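About Prundano

Last updated 10 Jun 2023

Prundano writes software for robot arms that handle soft and loosely shaped things: towels, bags, wiring, garment pieces, wrapped parts. We don't build arms and we don't sell them. Customers bring their own hardware, or buy it through an integrator, and we supply the perception, planning and control code that runs on it, along with the tools their staff use to look after it.

The company was started by Gregor Skinner and Maham Bangash, who had worked together on motion planning for warehouse picking. Boxes and bottles were well covered by then. Cloth was not, and a good share of the jobs people asked them about involved cloth. The first contract was for a commercial laundry that wanted hand towels separated and laid flat ahead of a folding machine. It took longer than quoted. Most of what we now call Timano came out of that job in one form or another.

What we make

Timano is the control layer. It takes a stream of target poses from a policy or a planner and turns them into joint commands, with limits on speed, force and workspace that the customer's safety person can read and sign off. It handles one arm or two. When a policy is slow to answer, Timano holds the last safe motion and brings the arm to a stop along its planned path. The limits live in a plain text file under version control, and every change to that file is logged with the name of whoever made it.

Amrani is the perception side. It estimates where the edges and corners of a piece of fabric are, which layer is on top, and where a gripper could take hold. It works from ordinary colour cameras and will use depth if there is depth to be had. Shiny backgrounds were its weak point for a long time. Foil, polished steel and brushed aluminum all throw reflections that an edge detector is happy to call a hem, and the release notes for the last two versions are mostly about that.

Silico is the tooling. It is a browser-based program for recording, trimming, labelling and replaying demonstrations, and for comparing one trained policy with another on the same set of starts. It began as Saqib Mengal's collection of scripts and some of the menu names still show it. Customers tend to spend more of their day in Silico than in anything else we supply, so it gets a release every month whether or not the other two do.

The three can be bought separately. Timano will run with somebody else's vision system, and two of our customers use Silico on its own.

How we work

A project normally starts with the customer's own items on our bench. We ask for a carton of the real thing, including the worn and badly cut ones, and we ask for the surface it will be handled on or something close to it. A tea towel behaves differently on a wood top than on metal mesh.

We then collect demonstrations by hand. An operator does the task with a pair of hand-held grippers while the motion and the camera view are recorded together. A typical first set is 60 demonstrations of a single task. That's enough to train a rough policy and find out which parts of the job are hard. We'd sooner learn that in the first fortnight than commission a large set and discover that half of it shows the wrong grasp.

Each session is reviewed in Silico the same day. Segments where tracking was lost are marked and left out of training. Clock drift between devices is corrected at this stage as well, and if the drift is more than 60 milliseconds the recording is thrown away and done again. Leandro Herrera wrote the checks and is fairly strict about them.

Training follows, then testing on the arm. We test from starting positions that weren't used in training and report every attempt, including the ones an operator had to stop. Acceptance is agreed in writing before testing starts. For most bench tasks we ask customers to settle on a number of consecutive attempts and a definition of what counts as finished, for example a cloth placed with no part of it hanging past the edge of the tray. The definition usually takes longer to agree on than the number.

Current work

Most of our effort this year has gone into placing and removing cloths on open-framed carts and racks. A cart has gaps, rails and corners that catch fabric, and the two sides often call for different jobs at the same moment: one gripper carries the cloth while the other stays near the frame.
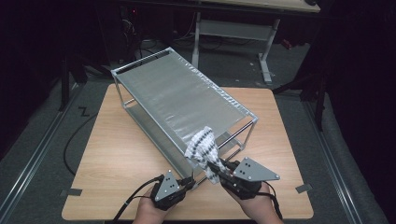 Planning for two hands is where the remaining errors are. The earlier version of the planner treated each arm as an obstacle to the other and found a path for each in turn. It was safe and slow, and it gave up on motions that a person would do without thinking. The new one plans both together over a short horizon and replans as the cloth moves. Cauã Toledo is leading that work, and it will ship in Timano in September if the timing tests hold up on the slower of our two supported controllers.

The other item is patterned fabric. Strong stripes used to pull Amrani's edge estimate off the true border, particularly when the cloth was bunched and the pattern ran in several directions at once. We've added patterned cloths to the standard test set, which now stands at 80 items, and we publish the per-item results to customers with each release.

The people

Gregor Skinner looks after customer projects and contracts. If you ring us, you will probably get him.

Maham Bangash is technical lead and is responsible for Amrani. She also approves any change to the acceptance procedure.

Saqib Mengal runs Silico and the build system.

Leandro Herrera handles data collection, calibration and the bench hardware. He trains new operators, including customers' operators when they want to record their own sets.

Cauã Toledo works on planning and control and maintains the controller drivers.

We are a small company and plan to stay about this size. We take on at most 3 new projects at a time, and there is sometimes a wait. Support for existing customers comes ahead of new work.

Data and ownership

Recordings made with a customer's items belong to the customer. We don't use them to train anything for anybody else unless there is a signed agreement saying so. Recordings made with our own cloths and carts belong to us. On request we delete a customer's recordings at the end of a project and confirm it in writing.

Enquiries

Tell us what the item is, what it sits on, what arm you have or are thinking of, and how many you need handled in an hour. A short phone video of someone doing the job by hand is more useful to us than a specification.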